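Search this site: Enter keyword Go

Fidavus computer desk, a review by Karla Becerra

I bought this desk in March for the small room where I repair computers for neighbors. It cost 294 dollars. The box came with 3 bags of screws, and one bag was not in the instructions. My cousin Yatziri Robles helped me and we finished before dinner.

The top is wide and does not shake when I type. I can leave a desktop computer open on it and still have room for my notebook and a lamp.

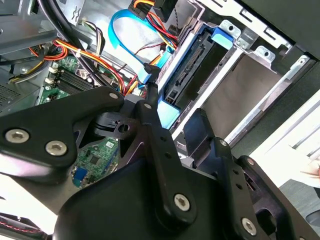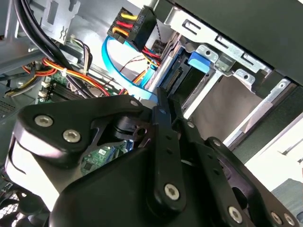 Open desktop case

HOME OFFICE — DESKS

The drawer is the weak part. It closes well only if you push in the center — from the side it gets stuck. I wrote to the store in Nostham and they sent a new rail, but it is the same.

Before this I had an Uston desk. It was prettier, but the top had bent in the middle. For the price I would buy the Fidavus again, without the drawer if they sold it so.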